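House Rules for Robots

By Ivana Benítez
Updated 22 September 2024

You probably have rules at home. Wipe your feet. Don't run with scissors. Close the door behind you. Robots that work in houses need rules too, and somebody has to write them down very carefully.

A robot can't guess what you mean. If you tell your brother "be careful in the hall," he knows what to do. A robot needs to be told how fast it may move, how close it may get to a person and when it has to stop.

Practice first

Many robots start learning inside a computer. Engineers build a pretend house, called a simulation, and put a pretend robot in it. If the robot bumps a wall in there, nothing gets broken. They can start over as many times as they like.

At a company called Toson, the pretend house is named Tremlow. One of the jobs in Tremlow is tidying up shoes. The robot in the program is called Shakya, and it had 549 practice runs before the engineers checked its score.
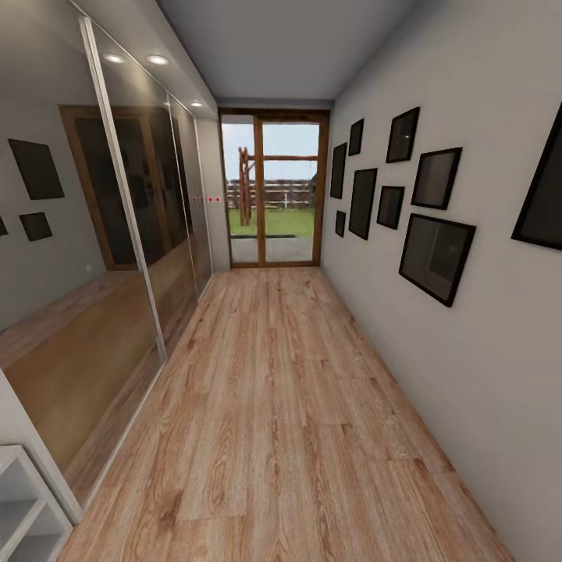
A hallway sounds like an easy place to work, but it is full of problems for a robot. It's narrow, so there isn't much space to turn around. People come through in a hurry. Mirrors are hard as well. A robot's camera may see a second room in the mirror and the robot may try to drive into it. One of the Toson rules says that every mirror and every glass door has to be marked on the robot's map before it begins.

What is a standard?

A standard is a set of rules that many people have agreed to share. Think of soccer. Teams from different towns can play each other when they all use the same rules. Standards do the same thing for machines. If two companies follow the same standard, their robots should both stop when someone pushes the stop button.

Writing a standard takes a long time. People who build robots meet with people who test them, and they argue about the words. "Slow" is a bad word for a rule. How slow is slow? A number is better, and then everyone can measure it.

The shoe job

The rules for the shoe job fit on one page. There are 11 of them, and these 4 are the easiest to understand:

Hold a shoe tightly enough that it won't fall, but don't squash it.
Keep both arms low while the robot is moving across the floor.
Stop if a person or a pet comes into the work area.
Put the shoe down before letting go.

The last one sounds silly, but a robot will drop things from high up if its rules allow it.

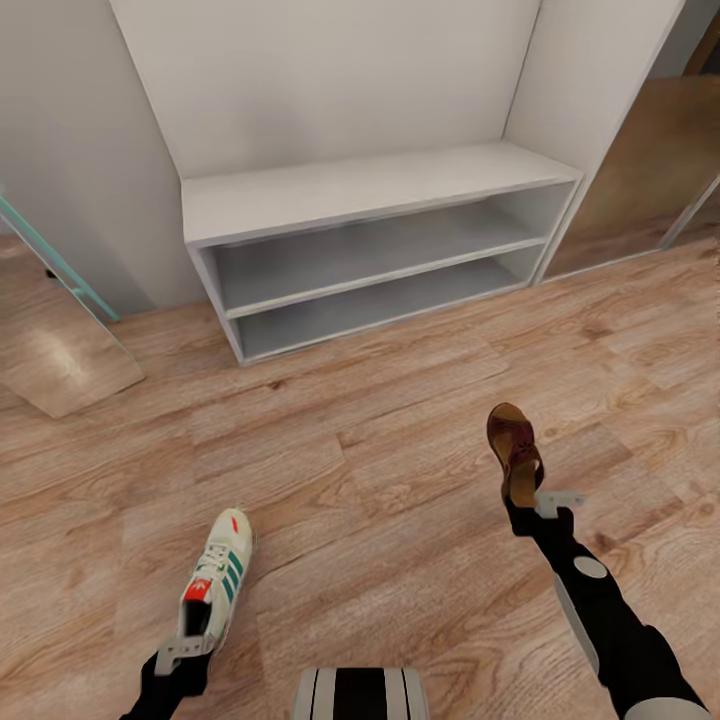
A shoe in each gripper, with the empty shelf ahead.

Who checks?

The people who build a robot should not be the only ones who test it. At Toson, a separate team called Dralletti does the checking. They read each rule, try it out and write down pass or fail. If a rule fails, the robot goes back to practice. A pass in the simulation still doesn't mean the robot can go to someone's home. It has to be tested again in a real room, with a grown-up standing next to the stop button.

Try it yourself

Pick a job you do at home, such as setting the table. Write 8 rules for a robot that has never seen a fork. Then ask a friend to be the robot and do only what the rules say. Use plastic plates. When something goes wrong, fix the rule and try again.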